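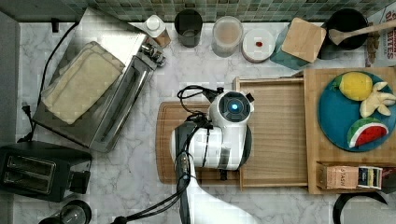 I signed up for the bystander training in September because my sister-in-law was going and had a spare seat in her car. I had been meaning to do one for years. I work the front counter at a pharmacy and I see people get talked to in ways they shouldn't be, usually over something small like a slow line or an accent. Most of the time I have stood there and waited for it to stop.

The session was held at the Lurneck branch library, upstairs, starting at six in the evening. There were 62 of us, which was more than they had chairs for at first. Carol Marsden ran it. She taught middle school for a long time and she runs a room like someone who has. Phones away, name tags on, and if you had a side conversation she waited for you to finish it.

The first hour was about disability and public places. I had expected race and religion to be the main topics, and they came later, but she started with people who use wheelchairs, canes, and hearing aids, and with what gets said to them by strangers. Some of it is meant kindly. People grab the handles of a chair without asking. They talk to whoever is standing next to the person in the chair. They ask what happened to you, in a checkout line, before saying hello.

Kieran Haslam spoke for part of that hour. He is blind and has lived in Lurneck most of his life. He said the thing that wears him out is being steered. Somebody takes his elbow at a crosswalk and moves him, and now he has lost track of where he was facing. He said to ask first, and then to believe the answer. If he says no thanks, that's the end of it. He also told us that he has been yelled at twice on the number 4 bus for sitting in the seats up front, by people who decided he was faking. Both times the bus was full and everyone stayed quiet. He wasn't angry when he told us that, or he didn't sound angry.

I thought about that on the way home more than anything else.

After the break we practiced. I don't like role play and I didn't like this one either, but I can see why they do it. You get a card with a situation on it and a partner. Mine was a man at a bank counter being told to "bring somebody who speaks English" next time. My partner played the teller. I was the next customer in line. I froze up for a good ten seconds, and then I said something too long and too polite that didn't really help.

Carol's advice was to keep it short and to speak to the person being targeted before you speak to the one doing it. "Are you okay? Do you want me to wait with you?" is enough in many cases. You don't have to win an argument. If it looks like it could turn physical, get staff or call someone, and don't step between people. Write down the time and place afterward while you still have it right, and offer your notes to the person it happened to. Don't post a video of them without asking.

There was some disagreement in the room over that last point. A woman from the tenants' group on Bedoya Street said that video is the only thing that ever got a complaint taken seriously in her building. Carol said record if you need to, but let the person decide where it goes. I think that's right, though I can see the other side of it.
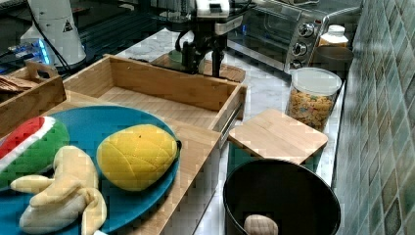 Plush watermelon, banana and mango on the blue plate.

The city has a complaint form for this kind of thing, and we went over it page by page. It is longer than it needs to be. You can file for housing, jobs, and what they call public accommodations, meaning stores, restaurants, buses and so on. You can leave your name off, but then they can't call you back. I had no idea the form existed, and I have lived here eleven years. Carol said 200 copies went out to stores last spring and she has seen exactly one taped up, at the shoe repair place.

I took five. My manager said I could put one by the register and one in the break room. The one by the register has already been moved behind the gum display, and I moved it back.

The next session is in the same room, also at six. It's free and you don't need to have been to the first one. Bring a pen, because they ran out.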